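Week 4: Teaching by teleoperation

Today is my favourite session of the whole unit, because you get to drive! One of you works the remote controls and the robot's hands follow, while every joint angle is logged for training later. Our practice task is tidying a bathroom vanity: toothpaste into the mug beside the toothbrush, then hands back to the start pose.

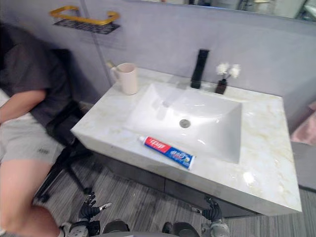
Page 8

Look at where the toothpaste lies, near the front edge with its cap pointing back to the left. Which hand would you send? Try both (really, try both!) and keep your movements slow and smooth. Fumbled grasps are worth saving too, so label them and carry on. Each pair records two clean runs before swapping.

Reading: Halvorsen's notes on grasp labelling.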